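Cada coisa no seu quadrado

Quem me acompanha já sabe que eu adoro uma bancada branca, mesmo vivendo de paninho na mão! O branco clareia o cantinho todo, só que mostra cada risco e cada pintinha, então eu passo um pano com 2 gotas de detergente neutro no fim da tarde e deixo os riscos antigos em paz.

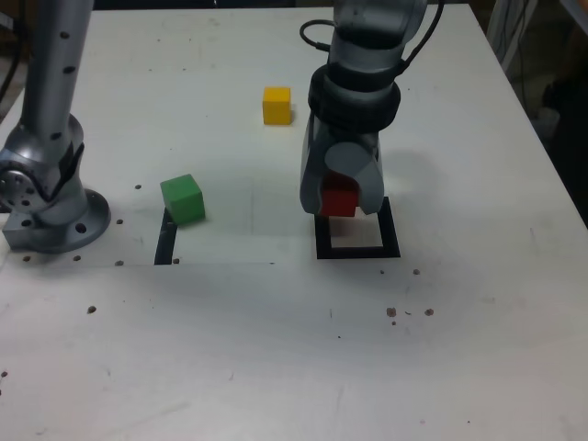
Cubos coloridos e contornos pretos na mesa branca.

Um contorno preto marcando o lugar de cada peça ajuda demais (aprendi com a Kumudini, minha vizinha de oficina). Se for usar fita, limpe bem antes, corte os cantos retinhos e aperte com a unha. A minha eu troco em março, quando as pontas começam a levantar.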